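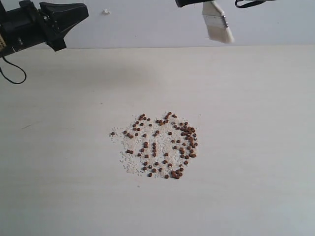

Pellets and white grains, brush on the right arm.

Sweep planner keeps choosing the dumb stroke. Cost function or perception?

satine_dev
Posting this in planning but mods can move it to perception if that's where it ends up. I've been writing a small planner for granular sweeping that I call Satine. Two arms, one with a flat paintbrush, and the task is to get the brown pellets separated from the white stuff without dragging everything to one side of the table. Segmentation makes a two-class height-less grid, the planner samples candidate strokes, a little forward model pushes the grid around, pick the best one, repeat.

The problem is stroke choice. It will take the same short stroke through the middle over and over when there's a fat cluster on the right that any toddler would go for first. I'm sampling 96 strokes per step, horizon of 2. I've tried more samples and it just gets slower at being wrong. Anybody been through this?

kibblewright
What does the cost look like? If you're summing distance to goal region over every pellet cell, the middle strokes win for free, because they touch both classes and the forward model probably moves the pellets farther than real life does. I had this exact thing with lentils.

satine_dev
Yep, summed distance, plus a penalty for moving white cells. The forward model is a learned one, trained on 2322 strokes, nearly all of them with the pellets already mixed in evenly. So I guess clusters are out of distribution? I hadn't really thought of that until I typed it just now.

gallska
I'd bet against the forward model, personally. Check your grid first. White grains on a white table is the worst possible input you could hand a segmenter, and if the thin areas drop out you're penalizing white cells only where the grains are thick. Then the planner thinks the sparse side is free real estate. Dump the class grid as a picture and stare at it for five minutes before you touch anything else.

kibblewright
A learned model that never saw clusters is a much bigger deal than a few missed grains though. Contact between pellets changes everything, they jam up and go as a block.

gallska
Sure, but he's got 96 strokes being ranked against a map that may be wrong. You can't tell which part is broken until you trust the map. Measure first!

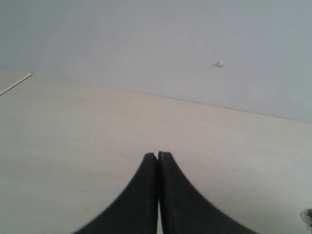 satine_dev
Okay, update, I've been poking at this for a couple of evenings. gallska was at least half right (annoying). The wrist camera view and the overhead view don't agree on where the back edge of the table is, and I fuse both into the grid. My extrinsics were off by enough that the plane fit tilts toward the wall. So the far cells get squashed, and the white class comes out patchy out there. I was using the line where the table meets the wall as a constraint in the plane fit and had the sign flipped on the normal for one camera. Two days of my life, one minus sign.

Also the finger mask. I mask the gripper out of the wrist image with a fixed polygon, and it was too tight around the curved outer sides, so a few dark pixels leaked in as "brown pellet." The planner thought there was a pellet permanently glued to the tool. Fun.

fulla_m
The fixed polygon thing bites everybody. Render the gripper from the URDF at the current joint angles and dilate it a few pixels. It's cheap, and it follows the fingers when they open. I'd also throw away anything within the blur band along the edges, the depth there is junk anyway.

satine_dev
Will do. I was being lazy because the fingers are closed for most of the sweep.

kibblewright
And the strokes? Did they get better or are we all just admiring the minus sign?

satine_dev
A bit better! It goes for the cluster more often now. Still picks the middle one more than I'd like, so I think you're right too, the model doesn't know what a cluster does. I set up a script to log strokes starting from clumpy layouts and I'll retrain once I have enough.

marin_popescu
Marin Popescu here, I maintain the Echevarría calibration package, somebody linked me to this. If you're fusing wrist and overhead, please don't do the hand-eye solve with the arm in only a handful of poses near the table. The solver will give you a lovely residual and a rotation that's wrong in the one direction you care about. Take 30 poses and get some real tilt into them. Also re-solve after anybody unbolts the camera, even if they swear they put it back the same way.

gallska
Seconded. The residual lies to you with a straight face.

kibblewright
I'll disagree a little. For sweeping on a flat table you don't need a perfect rotation, you need a good plane. I skip the full solve and refit the plane every run with the arm parked. Takes a few seconds.

marin_popescu
That works until you pick something up that isn't on the plane. Then your error grows with height and you find out at the worst moment. 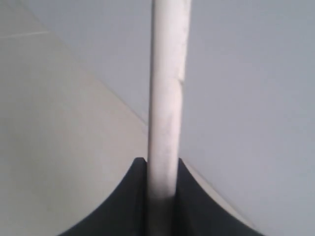

satine_dev
So that's my next question, kind of. I'm extending Satine to long thin tools, where the length past the fingers matters way more than it does with a short brush. Right now I model the tool as a straight segment from the grasp point with one angle and one length. If the grasp is off by a couple of degrees, the far end is off by a lot, and the planner has no idea. I was going to estimate the angle from the wrist view by fitting two edges, but a white tool over a pale table and a pale wall is about as fun as you'd expect. The edge fit keeps grabbing the table-wall line because it's a nice long diagonal.

fulla_m
You know where that line is from your plane fit, so project it into the image and suppress edges near it. Then require that the two tool edges both pass between the fingertips. That kills most of the false ones.

satine_dev
Oh, that's clever. The fingertips I already have from the joint angles.

gallska
Don't throw out edges near the line completely or you'll cut a hole in the tool where they cross. Downweight instead.

fulla_m
Fair, downweight. I'd still start with the fingertip constraint by itself and see how far it gets.

kibblewright
Or do it by touch. Lower the tool until the wrist torque bumps, note the height, repeat at a second spot. Two contacts and you've got your angle, no vision at all.

marin_popescu
Two contacts give you one angle, and only in the plane you tilted through. He needs both.

kibblewright
Four contacts then — still quicker than arguing with an edge detector.

satine_dev
I might do vision for the first guess and touch to clean it up. Let me get the downweighting in first. Does anyone have a sane value for the width of the band? I've got it at 2 pixels and I have no reason for that number.

fulla_m
Make it depend on your plane uncertainty. Project the covariance, don't pick pixels.

satine_dev
I don't have a covariance, I have a least squares and a dream. Okay, adding it to the list.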